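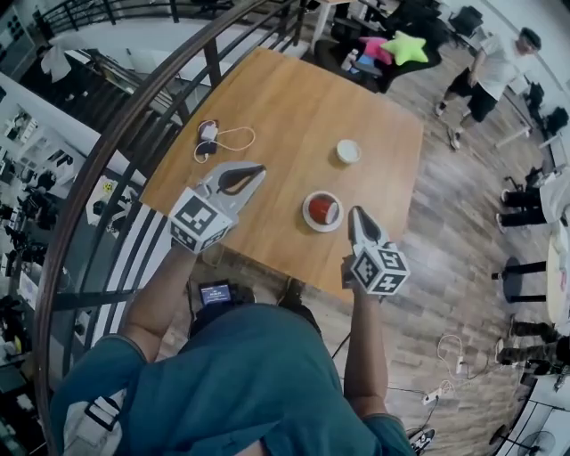

Student robotics courses grade the wrong file. In most of them the mark goes to the trained policy: it runs on the arm, it succeeds or fails some number of times, and the team gets a score. The recordings the policy learned from are treated as raw material, like wire or screws. I think the recordings should carry the larger share of the grade. Consider a red cup lying on its side on a white saucer, with a hand-held gripper coming in from each side of the person. A student has to decide which gripper steadies the saucer, which one takes the cup, and whether the cup is turned upright before or after it leaves the saucer. Whatever gets decided has to be done the same way many times over, or the model is fed two methods and averages them into a third that works for no one.

I help run the project course at Villonbridge, where each team has 8 weeks and one manipulation task. Last November the Hirstead group handed in 900 demonstrations. After we threw out the ones with lost marker tracking or a late start, 576 were left. Their policy was weak and their grade was too, although the fault sat in work we had never told them we would look at.

Wendelin Prantl, who teaches the control half of the course, disagrees with me. His argument is that collection is labor, and that a university should not hand out credit for patience. He would give every team the same clean dataset and let them compete on the model. That would be easier to grade. It would also teach students that clean datasets come from somewhere else.

The skill involved is easy to underrate. Fingers have to close at a steady speed. The marker cubes have to stay in view while the wrists turn. Small objects off to the side, such as a lid or a charging cable, either belong in the task or should be placed on purpose, and the team should be able to say which. These are design choices, and they can be written down and marked like any others.

Mechthild Kaufmann tried a version of this with her evening club. Each team wrote a one-page protocol, and a second team had to record 16 demonstrations from it without asking questions. Most of the protocols failed on the first try. The usual gap was the starting pose, which the authors knew so well that they left it out. The second drafts were better documents than most of the final reports I read.

I would adopt her exercise as it stands and put it in the second week, before any team has trained anything.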